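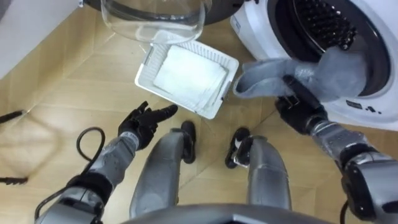 The rubber door seal on a front-loader holds water. On ours, the lowest point of the fold keeps a shallow pool after every cycle, and anything small that ends up there stays there through the next load as well. Socks are the usual case. I have been keeping notes on this since we moved into the Kirasov flat, and I am writing them up because Pin-yu Cheng asked for my current wash routine and it no longer fits in a text message.

**Load order**

Small items go in first, against the back of the drum. Large items go on top of them. With the reverse order, the small pieces sit near the door and work their way into the seal during the spin. A mesh bag also fixes this, but the bag I had (Dodillow, medium) lost its zipper pull in the first month and I did not replace it.

Dark textured fabrics are washed separately from anything smooth. They shed, and the lint shows on gray cotton more than on white or black.

**Settings**

- Everyday darks: cold, 700 rpm
- Towels: warm, highest spin
- Gray cotton and socks: cold, 700 rpm, extra rinse

I used to run everything at the highest spin. Knits came out with hard creases that did not relax on the line. At 700 the load is heavier to carry and takes one more evening to dry indoors, and I accept that.

**Detergent**

I switched from Hevico powder to a liquid. The powder left residue in the drawer and, in cold cycles, on dark clothes. The liquid dose is 85 ml for a full drum on our water, measured with the cap. Half that for a small load. More than 85 ml leaves suds in the seal and the machine adds a rinse by itself, which makes the cycle time on the display wrong.

**Unloading**

Pull items out one at a time. Dragging the whole load out in a lump stretches the seal lip, and the small pieces fall on the floor. Run a finger around the fold after the last item. Wipe it with a dry cloth. Leave the door open.

**Smell**

Chi-keung Tseng suggested an empty hot cycle once a month with nothing added. I have done this three times. The smell from the seal is weaker but still present after a weekend away with the door closed. I will try a second wipe of the fold an hour after unloading and compare at the end of October.

Still open: whether the extra rinse does anything for the gray socks. I have two pairs from the same pack and will wash one pair without it.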